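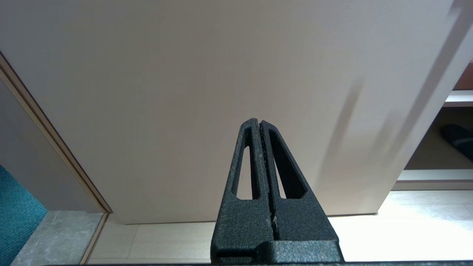 Two black fingers, held close together against a pale door.

The Snow Report Is Selling You Something

Every skier I know has a story about the twelve-inch morning that was really four. You check the report over coffee, you see the big number, you drive three hours, and by the second lift ride your edges are scraping on something that sounds like a dinner plate. The report did not lie, exactly. Somewhere on the mountain, in some sheltered pocket near the summit, a stake may well have shown twelve inches. You just weren't skiing there, and neither was anybody else.

I spent a good part of August reading through old snow reports, which is a strange way to pass the hottest weeks of the year. Season passes were going up in price at the end of the month, and the marketing emails had started again. Flimberg, where I have skied on and off since college, wrote to remind me of its "legendary" totals. Marchal, across the valley, wrote two days later with totals that were, apparently, more legendary. The two areas share a ridge line. The same storms hit both. I wanted to know how the clouds could tell them apart.

So I went back through one full winter of the morning posts from both hills. Flimberg claimed 500 inches. Marchal's posts, when you add them up day by day, come to a good deal less than the season figure it prints on its trail map, and the gap is 23 inches. I wrote to ask where those inches had fallen. The reply thanked me for my passion and offered me a discount on rentals.

There are honest ways to get a bad number. Wind moves snow around, and a stake in the wrong spot will read high all winter long. Some crews clear the board once a day, others clear it every few hours, and snow that isn't given time to settle will always measure deeper. Add up four small fresh readings and you get a taller storm than if you had waited until morning and measured once. Both methods have their defenders. It's a little curious that the resorts with the biggest sales departments so often prefer the first one.

Then there is the matter of when the reading happens. Of the posts I looked at from Flimberg, 117 had a new-snow figure on them, and the ones from Fridays and Saturdays ran noticeably fatter than the rest. Maybe it snows harder on weekends. I've heard people say so in lift lines with a straight face.

Webcams were supposed to settle all this. Put a camera on the stake, let people look for themselves, and there's no need to trust anyone. I believed that for a few winters. What I've noticed since is how many cameras are aimed at the one groomed run by the lodge, the one with snow guns down both sides. It looks terrific in any weather. The camera on the south-facing bowl, meanwhile, seems to be down for maintenance every March. Flimberg's stake cam froze on the same picture for most of a week last season, and it happened to be a very good picture.

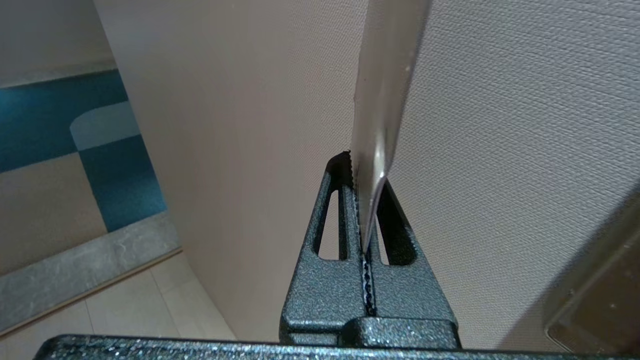 The apps are no better. Loltent, which a friend talked me into paying for, takes the resorts' own figures, runs them through what it calls a confidence model, and gives them back to you with a colored dot. Green means go. I went on a green day and skied on frozen ruts until lunch. I don't doubt there's some clever math in there, but if the only thing you feed it is what the marketing office typed at 5 a.m., I'm not sure what the confidence is based on.

Doltel, a newer outfit, says it does things differently and uses reports from skiers on the hill. That's a nicer idea. The trouble is that skiers come in two kinds – the ones who want you to know they had the best day of their lives, and the ones who have a favorite stash and would rather you stayed home. When I signed up, the site said it had 3,194 reports on file. I read more of them than I'd like to admit. A shocking share consist of the word "epic," with no depth, no trail name and no time of day.

What would I trust? Temperature, for a start. A mountain has little reason to fudge the overnight low, and if it went above freezing and then dropped twenty degrees, you know what you'll be standing on regardless of what fell last weekend. Wind speed at the top is useful too, and so is a list of which lifts were running yesterday. Base depth I mostly ignore. It gets rounded up in December and then never seems to go down until the day the place closes.

I'd also like every area to publish where its stake is, how high up, and how often it gets cleared. One line at the bottom of the page would do. I asked both hills for that as well. Marchal sent me the elevation and nothing else. Flimberg hasn't answered, though I did get another email about the pass.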